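# Minutes — shelf-stocking arm build, shared workshop

March meeting, started at 7 p.m. at the Vistley workshop, back bench. 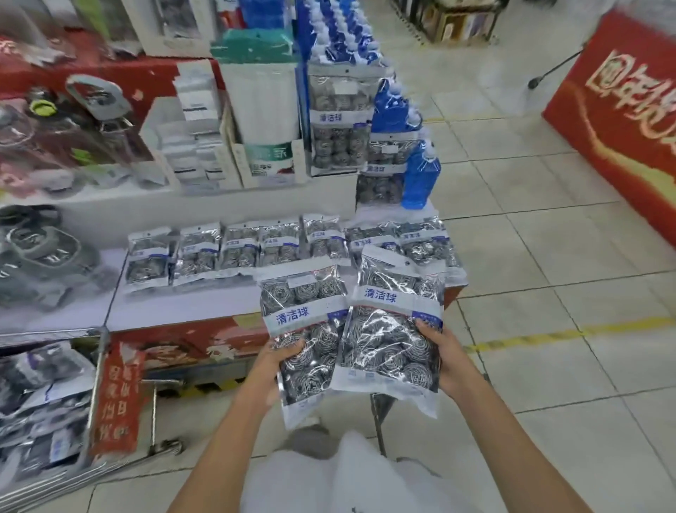 The minutes of the February meeting were read and accepted with one correction: the spare motor was bought from Brasis, not borrowed from them.

**1. Gripper**

The second version of the gripper was shown on the bench. It has softer fingers and a wider opening. With hard boxes it works well. With plastic bags it is still a problem, because the film slides before the fingers close completely. The test bags for now are scrubber balls, the steel wire kind with a paper header across the top. It was discussed if the arm should take a bag by the header or support it from underneath. Members did not agree. It was decided to try both ways, starting with the underneath grip, and to write down every drop.

**2. Motors and power**

The shoulder motor becomes too hot after long runs. The motor limit is now set to 400 in the software (it was 553, which somebody copied from the old Oyewole arm and which is too much for this gearbox). The value should not be changed without a note in the logbook. The new power supply has arrived, but the connector does not fit. An adapter will be made in the workshop.

**3. Test table**

The table for testing will get a white top, so that the camera has a simple background. Bags will be placed side by side in one row first, and only later one over another. Overlapping bags are difficult for the software: it often sees two bags as one big bag. There was a question about reflections from the ceiling lamps. It was agreed to leave the lamps on — in a real store they are also on.

**4. Software**

The new version of Ultum, our control program, runs on the workshop computer. It loses the connection to the left wrist camera sometimes. Restarting helps, but the reason is not known. The old version stays on the disk until this is solved.

**5. Money**

The build has 500 in the box. It was approved to buy 2 wrist bearings and a roll of cable sleeve. The better camera was not approved and will be discussed again in May.

**6. Other**

Please do not leave the arm powered when you go to the kitchen. The emergency button must stay on the table, within reach, and not hang behind the bench.

Next meeting in April, same hour. Closed at 8:40 p.m.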